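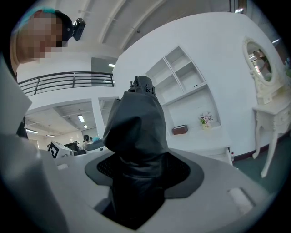

Figure 3. An upright object wrapped in dark gray fabric, with creases along its left side.

4.2 Do covers keep stored objects clean?

The claim that a loose fabric cover protects a stored object from dust is repeated in nearly every handling guide we read, and the evidence behind it is thin. Most guides cite Myung's Prollstead survey, which recorded whether objects were covered but never measured what had settled on them. A covered object was simply marked as protected. We do not think that counts as a finding.

Noh and Yook did take measurements, at the Irngate store, and reported less dust under covers after 19 weeks. The difference is real enough in their tables. But the covered objects stood on the inner shelves and the uncovered ones stood near the loading door, so the cover and the location cannot be pulled apart. The authors mention this in a footnote and then carry on as if it had been settled.

Our own records from Cheon cover 143 objects, of which five had to be dropped when their labels could not be matched to the register. Among those left, we found no clear link between covering and surface dust. What did matter was how often an object was handled. Fabric that is lifted and put back sheds whatever has collected in its folds, and deep creases (Figure 3) give dust more places to gather than a flat sheet would. Whether that dust then reaches the object is another matter - we could not test it with the swabs we had, and we are wary of anyone who says they have.

Mok has argued that a tighter wrap would solve the problem. Perhaps. His trial at Dedotetti used three objects and ran through a single February, when the store was hardly opened. Yeon's reply, that tight wrapping leaves rub marks on painted surfaces, rests on even fewer cases, though her photographs of the damage are hard to argue with.

Until someone moves covered and uncovered objects between the same shelves on a fixed schedule, we would treat the standard advice as habit.

Contact the authors | © 2019 Irngate Papers in Collection Care | Back to top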